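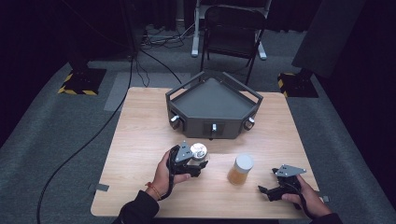

Visitors filled the Basley workshop on 10th December, when the robotics firm Plerko opened its doors to neighbours, families and anyone else who fancied a look round. There were 120 on the list, and a good many more came along on the off chance (all were let in, we are pleased to say).

Viorica Obradović and her team gave three demonstrations of the hand-held grippers they use to record everyday jobs for robots to learn from, jars and lids among them, and very patient they were with the children's questions too!

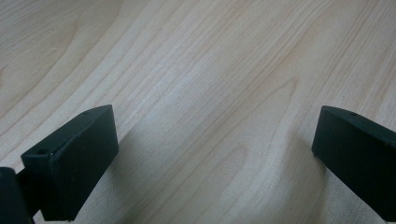 Trying the grippers for oneself was the favourite part of the afternoon, and the queue hardly got any shorter before tea. The dark, chunky fingers, set wide apart over the pale wood, drew plenty of remarks from the joiners among us. Plerko hopes to hold another open day in April.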